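The Long Note at Grekthorpe

Jintana Wannasri has spent most of the past year learning how to stop singing. Her new piece, Curlow, is written for 16 untrained voices and a disused grain hall, and the hardest part of it is the silence between one held note and the next.

The hall at Grekthorpe is 181 feet long and has a brick floor. A clapped hand takes over 3 seconds to die away. Wannasri first heard it while recording birds on the marsh nearby, and went back the next morning with a tuning fork.

"I had a score already," she says. "I threw out two thirds of it in a week. The room didn't want fast music."

What is left is a set of instructions on 468 small cards. Each singer draws a handful before the performance and works through them at walking pace. One card asks for a hum on the lowest comfortable note. Another asks the singer to copy whoever is standing nearest the door. Several are blank.

The group meets in the evenings. Most of them answered a notice in the library, and only a few had sung in public before. Rehearsals begin with a slow walk around the walls, shoes off, and then an hour of work on a single vowel. There is tea at eight.

Wendelin Frei came in during October to handle the sound. He had worked with Wannasri once before, on Au, a short piece for two altos and a stairwell. For Curlow he has placed speakers in the old loading bays, where they return the voices to the hall after a long delay. The singers can answer their own earlier phrases or leave them alone. Frei would like them to leave them alone more often.

They disagree about the ending. Wannasri wants the voices to drop out one by one. Frei thinks the speakers should go first. At the last rehearsal they tried it both ways, and the singers were split.

A recording will come out on Desska in an edition of 780, with a booklet reproducing some of the cards. Curlow will be sung at Grekthorpe on 06/06/2021. Bring a cushion.
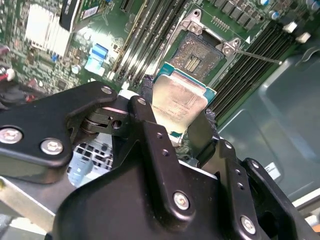
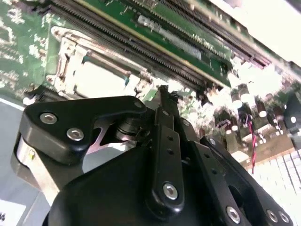

Both pictures: server motherboard and gripper.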